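Giving up ketchup for a while

August 9, 2022

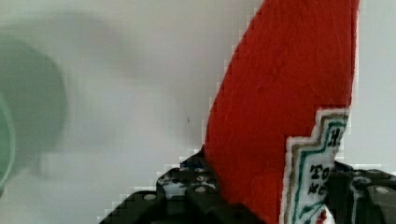
Ketchup, the soft kind.

I grew up in a house where ketchup went on eggs, rice, noodles, and sometimes plain bread. My mother bought it in the big bottles from the Tô market and we went through one every couple of weeks. When I moved out I kept the habit without thinking about it much. Then in the spring my doctor went over my blood pressure numbers and asked me to write down what I ate for a while. The top number was 130 at that visit. She wasn't alarmed, but she wanted to see where the salt was coming from.

I used a paper notebook. I tried an app first and gave up on it because I never could find the right entry for anything I cooked myself. With the notebook I wrote the food on the left and the sodium on the right, when there was a label to read. One brand of canned soup I liked had more than I expected. So did the bread. The ketchup was not the worst item on any single line, but it was on nearly every line.

So I stopped buying it. The first week was dull. Eggs were the hard part. I tried hot sauce, but the one I had was saltier than the ketchup. Black pepper and a little vinegar worked better. After that I started making a tomato sauce on Sundays and keeping it in a jar in the fridge.

The recipe is simple. One can of tomatoes with no salt added, half an onion, a clove of garlic, a spoon of cider vinegar, a spoon of brown sugar, and a pinch each of clove and allspice. Cook it on low for about an hour with the lid off, then blend it and cook it a bit more if it's thin. I keep it for 5 days and freeze the rest in an ice cube tray. The cubes are good for soup too.

It doesn't taste like the store kind. It's closer to what you'd get on the side at a diner that makes its own. My cousin Giang Vũ tried it on fries and said it needed salt, and she's right, it does. I put a little salt on the fries and leave the sauce alone.

Cost is about even. The canned tomatoes at Zultgate are cheap if you buy the store label, and I already had the spices. The time is the real difference. If I'm out on Sunday, I don't have sauce that week, and then I'm back to pepper and vinegar.

I also cut back on the soup and switched to a bread from the Cendside bakery that lists less salt. I changed all of these close together, so I can't tell you which one matters most. My doctor said not to worry about sorting that out. The walking probably counts for something too. I've been doing the loop by the reservoir four mornings a week, early, before it gets hot.

I did have regular ketchup once, at a cookout in July. It was sweeter than I remembered. I ate it on a burger and had seconds.

My next appointment is in October. Until then I'm keeping the notebook going, though I've gotten lazy about weekends. If anyone has a way to make mustard at home that doesn't take a lot of salt, please leave it in the comments. I bought a bag of yellow seeds and haven't opened it yet.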